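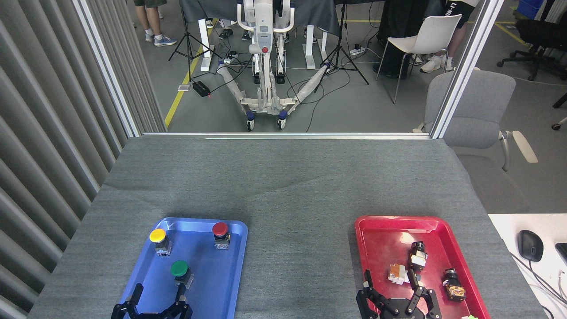
Karkelden began when Oona Koivisto got tired of watching good people sort tiny switch parts all day long, and we've been happily at it ever since! Our Dallia kit gives a small shop two grippers, a carpeted table and a pair of trays, blue for the push buttons with their colored caps and red for the bodies without, and we'll come set it up with you. 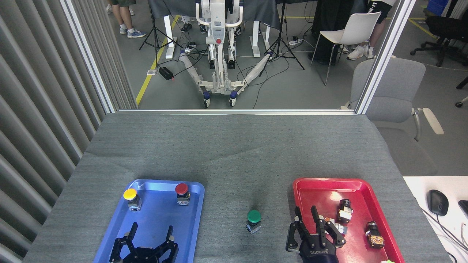

Dallia at the sorting table, with the green button between the trays

More than 110 shops use one now, and we still love a visit.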